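Workshop notebook – Iltside
Jul 16, 2021 | by Gus Haverford
Print | E-mail this page

Third go at the indigo vat for the Abernathy curtains. I set it up at 500 ml of stock to the small bucket and left it alone while I ate my lunch, as Leif Hafþórsson is forever telling me to. The linen took four dips, and I do love that moment when the green turns! Swatch 43 is the nicest blue we have had since June – a bit uneven at the hem, where I folded it carelessly, but I am keeping it anyway.

Leif wants the leaf motif cut larger for the next blocks, with some of the leaves filled with checks or little flowers, and I am coming round to the idea.

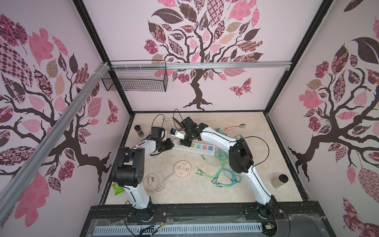
Tree mural on pink, patterned leaves and a butterfly to the right of the trunk.

The pink ground will be the trouble for us, dear colleagues. Madder on the Wivadley cotton came out closer to brick, so I plan to halve the soak and try again with 900 g of cloth. Please leave the jar marked 3115 on the top shelf, it is still settling.

2 comments | 5 shares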